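Section 4: Setting up your Dula shelf labels

Right, you've got the box open and the base station charged, so now for the bit I enjoy most! I'm Tsz-kin Kao, and I wrote this part after labelling my own larder, toy cupboard and bookcase (my neighbour Shu-fen Chou tested the steps and made me rewrite half of them).

1. Wipe the shelf edge with a dry cloth. Skip the spray polish, it leaves a film and the labels slide off.

2. Press the clip onto the edge until you hear it click. Thick shelves need the wide clip, sold as the Wevitz.

3. Slide a label in from the left, screen facing you, and hold the button for five seconds. A little star blinks.

4. On the base station, choose Add, then type a name. You get 22 characters, so "Crisps and nibbles" fits nicely but my "Books for rainy afternoons" didn't.

5. Press Save and wait for the star to stop blinking. Mine take ages if the base station is in another room.

Note: one base station looks after 100 labels. If you go over that, the new one won't join and you'll get a rather grumpy beep.

Caution: the labels run on a flat coin battery. Keep spare ones well away from small children, and see a doctor straight away if one is swallowed.

6. Sort things into groups before you name any more labels. I do food, reading, and a group called Ellis for whatever hasn't got a home yet – you can rename groups later under Settings, but moving labels between them is fiddly.

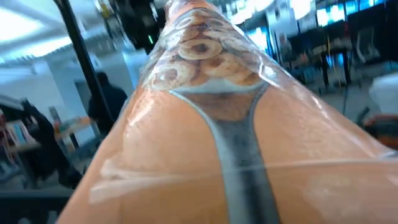
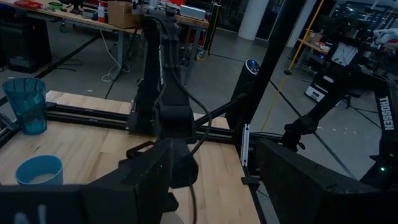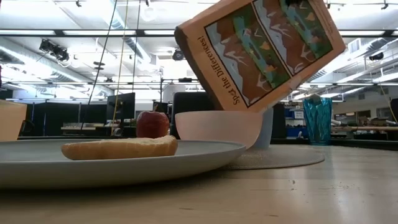 A snack bag (first picture) and the book "Spot the Differences!" (third picture): one for the food group, one for reading.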